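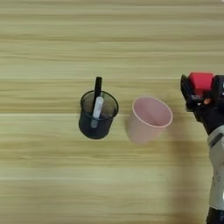
April, sourdough notebook, rye trials

Third go at the Pirau rye and I am so pleased with this one! The starter doubled in a little under four hours, domed beautifully, and had that apple-peel smell I've been chasing since the winter. Writing it all down now before I forget which jar was which.

Recap for anyone picking this up cold: we have two flours on the bench. Pirau is the stoneground one, coarse, with a lot of bran in it. Hirvonen is the finer rye, nearly grey, and it drinks water more slowly. Up to now I'd been treating them as if they were the same flour with different labels, and the dough kept telling me otherwise.

Batch today: 2000 g flour in all, split evenly across four tins. Two tins all Pirau, one all Hirvonen, one half and half. Each got 38 g of salt per 2000 g of flour, scaled down, so 9.5 g a tin. Starter at 200 g per tin, taken from the same jar, stirred well first (last time I didn't stir and the bottom of the jar was far livelier than the top, which made a nonsense of the comparison).

Water. Pirau took the lot straight away and still looked thirsty after ten minutes, so I gave both tins another splash. Should have weighed the splash. Didn't. Hirvonen looked like soup to begin with and I very nearly added flour – glad I left it alone, it had tightened up by the time I'd washed the bowls.

Proving: all four on the shelf over the radiator, cloth on top, turned round once halfway. Pirau tins showed pinholes first. The half and half was next and Hirvonen was well behind. I put the first two in as soon as they were ready and didn't wait for the others, so the oven was hotter for the second pair. Worth remembering when comparing crusts. 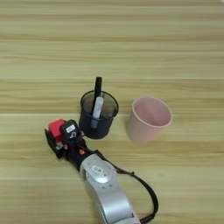

Pen pot on the bench, with the black one for tin labels.

Labels: please write on the tape before it goes on the tin. Writing on it afterwards, with floury hands, gives you a smudge and a guess. I'm using P1, P2, H and PH. The old A to D system is retired, mainly as I kept having to look up what C was.

Bake: hot start with the lid on, lid off for the second half. P1 weighed 527 g out of the tin after an hour's cooling, which was lighter than I expected, so I must have left a good bit of dough in the bowl or shorted the tin. Didn't weigh P2 until much later, so ignore that one. H came out a touch pale on the sides. PH had the best colour of the four by a mile, dark and even right down to the corners.

Cut P1 too early, of course. Gummy along the bottom, though the flavour was already lovely – malty, a bit sharp, a long finish. The rest are wrapped in cloth until tomorrow. If I can leave PH alone for a full day I think it's going to be the one. The crumb near the crack on top looks open and springy and I can't wait to get a knife in it.

Things I still don't understand:

Why Pirau cracks along one side only. Both tins, same side, even after turning. Could be how I'm smoothing the top with the wet spoon, always in the same direction. Try going the other way next time.

Whether the slow Hirvonen prove is the flour or just the cold end of the shelf. Swap places next time. Easy to check and I should have done it already.

Whether the Lusgate scales are drifting again. They gave me two different readings for the same empty tin this morning. New battery in, seems steadier, but check against the bag of sugar before every batch.

Also, the Havura caraway arrived and it smells incredible, much fresher than the old tub. Tempted to put it in everything. I'm going to hold off until the plain loaves are sorted, then do one tin with the seeds toasted and one with them raw.

Next batch: PH mix in all four tins, water weighed properly this time, splashes included. Feed the starter at 9 pm and again first thing. Need more tape and another bag of Pirau.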